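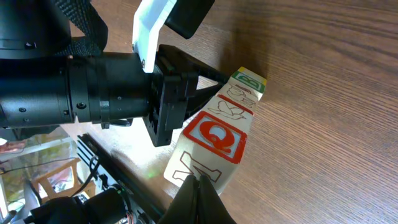 Last modified: June 10, 2021

3. Letter objects in the home: materials, procedure and first findings

3.1 Background to the home survey

In the previous section we discussed how parents talk about letters when they read a book together with a child. Books are only one part of the print that surrounds a young child at home. There are also food packages, calendars, magnets, puzzles, bath letters, and letter blocks, which belong to the oldest toys of this type still in common use (Figure 3). These objects are seldom asked for in home literacy questionnaires. When they are included, they usually share one item with all other "educational toys", and the answer tells us that the family owns something but not what the child does with it.

Figure 3. Wooden alphabet blocks. One face has the letter B inside a green square border; other faces show animals drawn in outline.

We were interested in a rather narrow question. Does a child who handles separate, movable letters at home know more letter names at the beginning of preschool than a child who meets letters mainly on flat pages? A second question was added later, at the suggestion of Jingyi Luo, who conducted most of the interviews in Horkby. She noticed that many parents described the picture on a block before they described the letter, and that some of them could not say which letters the child preferred, although they knew very well which animals.

3.2 Participants

Families were invited through the preschools in Horkby and in the neighboring district of Sultham. The invitation letter was sent to 311 families with a child entering the first preschool group. Completed questionnaires were returned by 200 of them. Families who returned only the first page were not included in this number, and neither were families whose child had already attended another preschool.

The two districts differ in some respects. Horkby is older and more compact, and most children there walk to preschool with a parent or a grandparent. Sultham has grown quickly and many parents travel to work outside the district. For this reason we had expected fewer answers from Sultham, but the share of returned questionnaires was nearly the same in both places.

From the families who returned the questionnaire we selected 40 for a home interview. The selection was made by Hongjun Fan, who did not take part in the later coding. It was balanced for district and for the sex of the child. It was not balanced for the language spoken at home, and we return to this weakness in Section 5.

3.3 Home inventory

The inventory was a paper form with two parts. In the first part the parent marked which letter objects were present in the home. In the second part the parent wrote, for each marked object, where it was kept, who had bought it or given it, and when the child had last used it. The question about the place was adapted from an earlier form made by Unai Segura for a study of kitchen print. It proved to be more useful than we expected. An object kept on a low shelf and an object kept in a closed box on top of a wardrobe are both "present in the home", but they are not equally available to a child.

Some parents asked whether blocks with only a few letters left should be marked. We answered yes. Incomplete sets were in fact very common, and several parents apologized for them. In the interviews we learned that letters are lost in a quite uneven manner: the letters of the child's own name are carried away to other rooms, put into pockets and bags, and forgotten there. One grandmother in Sultham kept them separately in a sugar bowl for this reason.
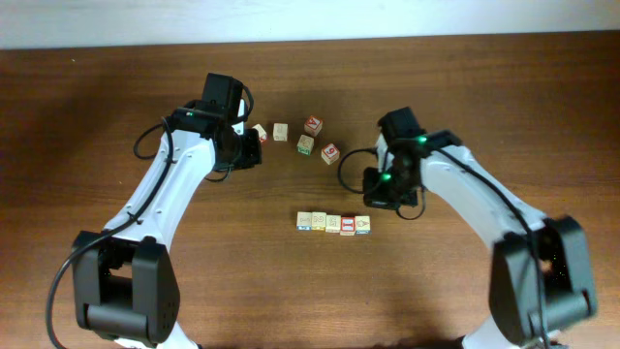

The letter knowledge task was given individually at preschool, in a quiet room, during the first weeks after the start in August. The child was shown capital letters printed on plain cards, one at a time, in a fixed mixed order. No pictures were printed on the cards. If the child gave the sound of the letter and not its name, the answer was noted separately and the child was asked in a friendly way, "And what is it called?" The child could stop at any time. A child who did not want to continue was offered a second session on another day.

All sessions were recorded on paper and a part of them was scored again by Jianhua Jin. Disagreements concerned mostly children who spoke softly or who answered with a word beginning with the letter. We decided to accept such words only if the name was also given.

3.4 First findings

Letter blocks were marked as present by 133 families, and this made them the most frequent letter object after alphabet books. The difference in letter naming between children with and without blocks at home was small and it became smaller when we took into account how many books the family owned. We therefore do not claim that owning blocks has an effect of its own.

The picture changes somewhat when we look at the place where the objects were kept. Children who could reach their letter objects without help named more letters than children who could not, and this was true also among families with few books. The result should be read with caution. Parents who leave things within reach may also be parents who leave more time for play, and our form had no question about this. In the next version, now being tested in the Werkis area, Baoshan Jia has included a short diary page for two ordinary days.

In the interviews, three kinds of use were mentioned again and again. The first was building, where the letters were of no importance and a block was turned in whatever way made the tower stand. The second was naming of animals or other pictures, often as a game of question and answer with a brother or sister. The third was making the child's own name. This last use was described with the most detail and with evident pleasure, but when we asked how often it happened, many parents said "once" or "at his birthday". It seems to us that such moments are remembered well by adults - perhaps too well - and that a questionnaire which asks only about them will give an overly positive impression.

Concerning the second question, we found that parents named the pictures first in most of the interviews. Whether this draws attention from the letter or toward it cannot be decided from our material. A child who says "bird" while touching a block may be on the way to the letter B, or may simply like birds. Two mothers reported that their child called a letter by the name of the animal next to it for many months and corrected this later without any teaching. We did not find a similar report for plain magnets.

The answers about time of last use were less reliable and are not analyzed here. Several parents left this column empty, and others wrote only "often". The wording has been changed in the new form, where the parent chooses between today, this week, and longer ago.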